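Ruangrit Wellness Rooms: what's on and what's changed

Quick one this time, I'm typing between clients. Sorry in advance.

First, the sleep evenings are back. Same format as last winter, Thursdays, upstairs, shoes off. Apinya Sriwong is running them again and she's asked me to say please eat dinner before you come, not after. A few people last year came straight from work on an empty stomach and spent the breathing bit thinking about toast. There's herbal tea and that's it.

What the evenings cover, for anyone new. Why you wake at three and can't get back. Screens, yes, but not a lecture. Wind-down routines that suit shift workers, becuase half our list seems to be nurses. A body scan at the end, lying down if the floor is kind to you, in a chair if it isn't. You don't have to share anything. Plenty of people sit at the back and say nothing for the whole block and come back for the next one.

Cost is $200 for the block or ask at the desk about paying in two goes. Concession is the same as before. If money is the thing stopping you, ring me. I mean it, we keep a couple of spots.
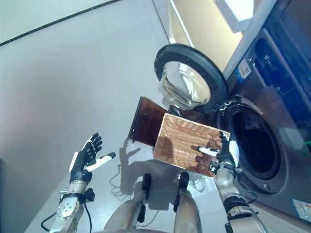
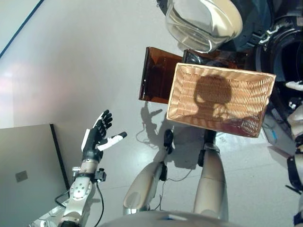 Woven basket, palm up.
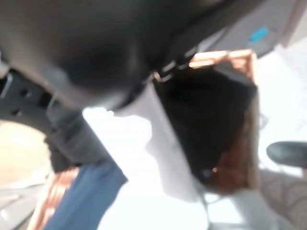 Starting date for the sleep evenings was wrong on the flyer at the front desk. Ignore the flyer. They start in September, first Thursday, 6.30 for a quarter to seven start. If you've already put the old date in your phone please go and change it now while you're reading this.

Before that there's the Saturday open morning, Sat 23 June, 9 till noon. Free. Come in, have a look at the rooms, have a short neck and shoulder session if there's a chair going. No bookings, we just take people as they walk in, so earlier is better. Parking behind the building is for the dentist. They do check. Use the street or the Brisero lot across the road, it's free on weekends.

Rosângela Holanda joins us as our second remedial massage therapist. Very glad to have her. She's come from a sports clinic and does a lot of hips and lower backs, also jaw work, which we've never been able to offer and get asked for constantly. She'll be in Tuesdays and Fridays to begin with. Her bookings are open now. Health fund rebates same as with me, bring your card.

Bookings generally. We've moved off the old calendar and onto Codisik. You'll get a text the day before, reply Y and you're done. Some of you got the text twice last week, and one poor man got it at 4 in the morning, which for a relaxation business is not great. Fixed now. If it happens again tell me which number it came from. Your old login won't work, you need to make a new one, takes two minutes. Or just ring. We still answer the phone.

Cancellations: 24 hours please. Less than that and it's half the fee, unless you're sick, in which case stay home and don't give it a second thought.

A thing to try this week if you're run ragged. Pick one job you do every day anyway. Kettle, brushing teeth, waiting at the lights. While you're doing it, drop your shoulders and let the out breath go longer than the in breath. Three breaths, then get on with your day. Don't add an app, don't track it. People tell me they haven't got time for a practice and fair enough, but you've got time for the kettle. I do mine at the back door when I let the dog out and some mornings it's the only quiet I get till dark.

If you forget, you forget. Do it tomorow.

Unlow, our drop-in group for carers, is still on every second Monday at ten. Small group at the moment so there's room. Bring the person you care for if you need to, there's a side room with a couch and a radio. Apinya would love a hand setting up chairs if anyone's early.

Lost property: one grey cardigan, a kid's drink bottle, reading glasses (several). At the desk until the end of the month then off to the op shop.

Gift vouchers can be posted now. Address is our usual one, or our box if you're writing in, it's PO Box 2538. Allow a week.

Heater in room 2 is being looked at. Bring socks.

Right, next client's here. See you at the open morning.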